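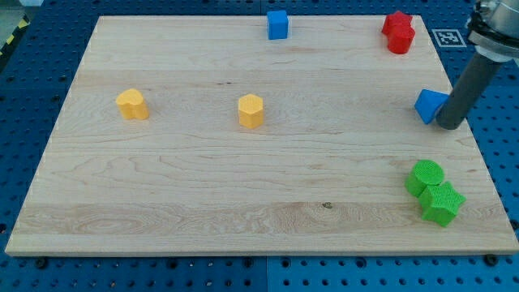

Ollow open day at Clestonwood — went, stayed way too long

Posted by tinsnips_dana

So I finally made it out to the Ollow open day! I'd been meaning to go since people in the January meetup thread kept bringing it up, and then I almost didn't because parking at Clestonwood is a nightmare (it was, I ended up behind the tile place and walked). Doors at 2 pm, and they let you wander pretty freely as long as you stay behind the hazard tape.

Most of the crowd was at the palletizer, which, fine, it's big and it's loud. I spent 35 minutes at the little tabletop station instead. You get a maple board on one of those blue tables full of holes, some colored shapes on it, and an arm with a long dark rod on the end with a rounded tip. You type what you want moved, in normal words, and the arm has a go at shoving it there. They called the station Paewai. I asked what it meant and got three different answers from two people.

Anyway my request was to bring the blue triangle over to the blue cube. The cube was all the way at the far edge of the board and the triangle was down on the right side, with the red ones bunched up in the corner past it, so I figured the arm would plow right into the red cylinder. It took forever to commit. Nudge, stop, nudge, stop. I loved it, I was basically cheering by the end.

Anybody else go? I want to know what I missed at the palletizer.

Reply from marlow_bench

I went, and I'll be the grump. You waited in line to watch an arm push a block. My kid does that at breakfast. I've run pick and place on a line for years and if I showed my boss something that slow he'd ask if it was broken. The Vakon palletizer was the only thing there doing a job somebody would pay for.

Also the coffee ran out by 3.

Reply from tinsnips_dana

The coffee thing is true and unforgivable, lol.

But come on, your line knows where every part is going to be! Somebody fixtured it and taught the points. On the Paewai board the shapes were wherever the last visitor left them. The yellow heart was off by itself on the left and the two green ones were stuck together down front, and the guy ahead of me asked for the star to come away from the cylinder, and the poor thing had to work out which side to lean on.

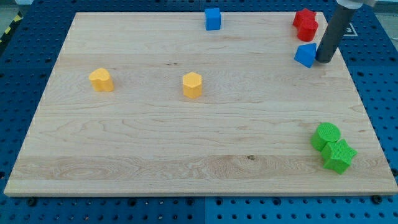

I kept changing my wording too, just to be annoying. "Blue triangle," then "the wedge thing," then "the pointy blue one." It was okay with the first and the last. "Wedge thing" got us a long pause and then it went for the yellow hexagon, so make of that what you will.

Reply from quietservo

Was there at the later session. Couple of things from chatting with the staff, in case they're useful to anyone:

They cap each try at 60 seconds and then it backs off, so if it looks like it gave up on you, it's the timer.

They picked pushing on purpose. With a plain rod there's not much to break, and a bad move mostly costs you a block on the floor. I watched a block go over the back edge and the arm just hung there until someone put it back.

Marlow's not wrong that it's slow, though. I asked for the heart to go between the two greens and it never got there in 4 tries. I think the pushing off-center is what kills it, the heart kept spinning instead of sliding.

Reply from marlow_bench

See, that last bit is more interesting to me than the talking part. Spinning when you push off-center is a real problem, we get it with bags. If they'd had a sign about that I would've stuck around.

Still don't think it needed the language stuff. A touch screen with a picture of the board and you tap where you want it. Done.

Reply from tinsnips_dana

My aunt came with me and she doesn't tap anything, she talks at her phone in full sentences, and she had a better time typing at that arm than I did. So I disagree! But I'd use the touch screen too.

Quietservo, did they say whether the station stays up? I'd go back on a slower day if they let you just walk in. I want another shot at "wedge thing."

Reply from quietservo

They said it's in the front room through the spring, call ahead. Bring your own coffee.

Reply from pegboard_lou

Does anyone know if the lot behind the tile place is okay to use or did Dana just get lucky? Thinking of bringing the van.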